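Lista de revisión antes de enviar el port a certificación, con comentarios

Proyecto: Drekness, versión para consola portátil
Estudio: Wunstead
Revisión: Encarnación Gallardo, con notas de Ultan Mulcahy y Kanokwan Kaewmanee
Fecha: 23 de abril de 2018

Hola a todos. Antes de nada, gracias por la paciencia de estas semanas, que sé que han sido largas. He repasado la lista entera con la última compilación y he ido dejando comentarios donde me ha parecido que hacían falta (y en algún sitio donde quizá no hacían tanta, ya me conocéis). Lo que está en «Pendiente» tiene que cerrarse antes de que Dymphna Lynch prepare el paquete.

1. Arranque y suspensión

1.1 El juego arranca desde el menú de la consola sin pantalla negra prolongada. Correcto.
1.2 Suspender durante una cinemática y volver. Correcto, aunque el sonido entra un pelín antes que la imagen. A mí no me molesta, pero Ultan lo oye siempre y tiene razón en que, una vez que lo has oído, ya no hay manera de dejar de oírlo.
1.3 Suspender durante el guardado. Pendiente. Repetimos la prueba 200 veces y en 2 la partida volvió con la fecha mal puesta. Los datos estaban bien, menos mal, pero la fecha sale en el menú de carga y el jugador se va a asustar.
1.4 Cierre con la batería casi agotada. Correcto.

2. Partidas guardadas

2.1 Las partidas de la versión de sobremesa se importan completas. Correcto.
2.2 Aviso claro cuando no queda espacio. Correcto. El texto nuevo que escribió Siobhán Ní Bhriain es mucho más amable que el anterior, que parecía una regañina.
2.3 Inventario por encima de 1.000 objetos. Correcto, con una pequeña espera al ordenar por tipo.
2.4 Monedero al límite de 3,000 monedas. Pendiente. En español el separador de miles sigue saliendo con coma, tal cual lo acabo de escribir, y así parece que el pobre personaje lleva tres monedas justas. Hay que mirarlo también en las tiendas de la segunda isla.

3. Mandos y postura

3.1 Todas las acciones se pueden reasignar. Correcto.
3.2 Desconectar un mando a mitad de partida pausa el juego. Correcto.
3.3 Los iconos cambian al pasar de un tipo de mando a otro. Pendiente. En el minijuego de pesca se quedan los viejos hasta que sales y vuelves a entrar. 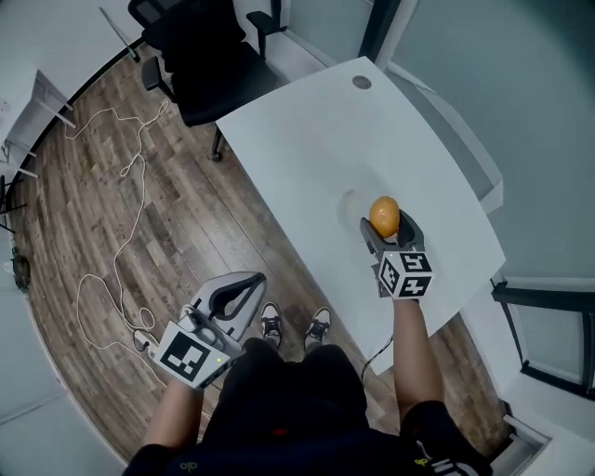
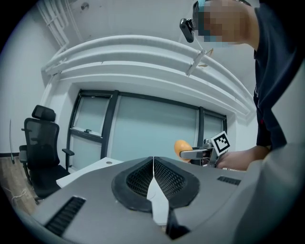

3.4 Juego con los mandos separados, uno en cada mano. Correcto con comentario, y aquí me extiendo un poco porque es lo que más nos ha costado. La recolección en el huerto de Priltonura pide mantener apretado el gatillo derecho mientras se mueve la cesta con la mano izquierda, y después de un rato largo la mano derecha se cansa de verdad. El gesto que buscamos es tan sencillo como el de la primera foto, donde la pinza derecha tiene cogida una naranja y la izquierda está abierta: una mano sujeta, la otra queda libre. Por eso he pedido que haya una opción para agarrar con una sola pulsación y soltar con otra. Kanokwan ya la tiene funcionando en su rama y va de maravilla, ¡de verdad, probadla!
3.5 Vibración desactivable por separado en cada mando. Correcto.

4. Rendimiento

4.1 Velocidad estable en modo portátil. Correcto en todo el juego menos en el puerto al amanecer, con la niebla y las gaviotas. Quitando las gaviotas del fondo se arregla, pero les he cogido cariño y me gustaría que antes probáramos a bajar la niebla.
4.2 Velocidad estable en modo televisor. Correcto.
4.3 Temperatura tras una sesión larga. Correcto. Por favor, haced esta prueba sin funda y con la rejilla de la consola despejada, que en marzo perdimos una tarde entera por ese despiste (el mío, lo confieso).
4.4 Tiempos de carga entre regiones. Correcto.

5. Avisos de seguridad para el jugador

5.1 El aviso de fotosensibilidad aparece antes del título y no se puede saltar la primera vez. Correcto.
5.2 Los relámpagos de la batalla del faro respetan la opción de destellos reducidos. Pendiente. La respetan en la primera fase; en la última siguen saliendo a plena intensidad. Este es el punto que más me preocupa de toda la lista y no quiero que se envíe nada sin cerrarlo.
5.3 Recordatorio de descanso, activado de serie y con opción de quitarlo. Correcto.

6. Textos y créditos

6.1 Sin textos cortados en modo portátil. Correcto en español y en inglés. En alemán falta una letra en el botón de equipar.
6.2 Logotipo de McGrath en la segunda pantalla, con el margen que pide su guía. Correcto.
6.3 Nombres con tildes y caracteres especiales en los créditos. Pendiente. El apellido de Siobhán sale sin la í y me da muchísimo apuro, después de todo lo que ha escrito para este juego.

Pendientes por persona

Ultan: 1.3 y 5.2, empezando por el 5.2.
Kanokwan: 3.3, y pasar lo del 3.4 a la rama principal.
Encarnación: 2.4, 6.3 y el botón en alemán del 6.1.

Cuando cerréis un punto, dejad al lado el número de compilación y vuestras iniciales, aunque sea una tontería de cambio. Yo vuelvo a pasar la sección 5 completa con la compilación nueva y os escribo en cuanto acabe.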